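Friday, late

I promised myself to write every evening of the trial and already I missed two. So this is for both.

Godfrey Simiyu from Trestlow called at 8 in the morning, before I had my coffee. He wants to know if we will take the Karam kit after April or give it back. I said I need the weekend. He was polite but I could hear he has a number to reach. The price is now 400 a month, with the simulator and the support included, and 39 more for each extra seat. I need two seats. Zavulgate offers a simulator too, but their lessons are all video, and I learn badly from video.

What I like in Karam is that I can make a mistake and it costs me only time. I put two arms at one table, I move them, I go back to the start, I move them again. In my old job a mistake with an arm meant a form and a long talk with the supervisor. My shoulders are lower when I work here, I noticed it today.

What I do not like is the manual. It says "home position" in chapter one and "rest pose" in chapter three, and I spent most of Thursday's evening believing they were different things. They are the same. For a person who reads English slowly this is not a small matter. I wrote it to Godfrey and he answered that the manual will be "refreshed", without saying when.

The colours of the room are also a bit strange, but I became used to them. I would prefer to choose my own table. In the Plususum demo last year you could change the furniture, and I remember I lost an hour with that, so maybe it is better so.

Today I worked with both arms near the green cube. My trouble is always with depth. I think the gripper is far from the thing and it is close, or the opposite. I learned to look at the shadows on the table first, it helps me more than turning the view around. I must write this on the paper beside the monitor.

Tomorrow: read again the part about limits, ask Godfrey if the second seat can start later, and buy printer ink. Also call Mum before she goes to the neighbours.

I am leaning to yes, but for three months only, not for the year.
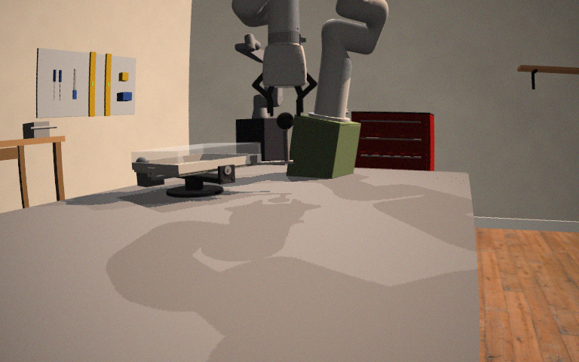

The Karam table with both arms, one down on the green cube.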